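Home / Cars / Inside

The Middle Bit: Why the Console Is Where a Car Gets Lived In

Wednesday, June 20, 2018

Start with the junk. Receipts. A pen with no cap. Two parking stubs, gum, the key to a bike lock that got stolen along with the bike. Every car has a place where this stuff ends up and it's almost always the same place, the hump of plastic between the front seats.

Car reviews skip it. You get a page on the engine, half a page on the seats, then one line saying the cabin has "plenty of storage." Plenty for what? I spent most of May in other people's cars asking exactly that, and came home with a sore back and a notebook that smells like old coffee.

First stop, Mendar, a trim shop out past the rail yard that takes in tired interiors and sends them back respectable. Racks of consoles along the back wall, tagged and bagged, waiting on clips. The guys there can tell a lot from one. Scratches by the shifter, somebody wears a ring. Sticky slot, cough drops. They pulled 991 coins out of consoles last year and they keep them in a pickle jar on the counter. Mostly pennies.

Old cars had it simple. Bench seat, ashtray, done. Then came the bucket seats and a gap in the middle, and the gap had to be filled with something. A lid. A bin. Cup holders, which for a long time were the wrong size for any cup you could buy. Then phones, and that changed the whole job, becuase a phone slides and a phone needs a wire.

So now there are two schools. One is the tall solid console, all one piece, armrest to dash. Feels expensive. Eats your knee room. The other is the floating kind, where the top part hangs out over a lower tray like a bridge. More air, more space, somewhere to put a purse. I like the second kind and I also swear at it, for reasons coming up.

Reach, mainly. That lower tray is a long way down. You're bent over sideways with the belt locking up, feeling for a hole you can't see. Fine when parked. At a red light, not fine.

Drakon sells a short angled lead for just this problem, and Awan makes a soft liner you cut to shape with kitchen scissors. Tried both. The lead is great. The liner curled up at one corner after a week of sun and I took it out, washed it, put it back, and it curled again.
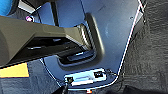 Color is the other thing. For years everything down low was black or a gray so close to black it made no difference, the thinking being that black hides dirt. It doesn't. It hides mud and shows every speck of dust and every hair off the dog. Dark blue is kinder. So is olive, which looks dull on a sample card and then very good next to a blue, warm against cold. Carbon pattern I go back and forth on. A thin strip on a corner, sure. A whole dash of it, no thanks.

And light-colored port surrounds! More of those please. Pale plate, dark hole, you can find it at dusk without turning on the dome light.

Cleaning, quick version from the Mendar people. Vacuum before you wipe. Soft paintbrush for the lip of the tray, damp cloth for the flat parts, nothing wet anywhere near a socket. Skip the shiny spray. It makes the plastic slick, and then your phone goes for a ride every time you turn left. A full console redo at the shop runs $163, lining included, and nearly 2000 if you want the whole cabin done, wich most people don't once they hear the number.

My own car went in on the last day. I'd cleared it out first, out of shame. They still found a fork.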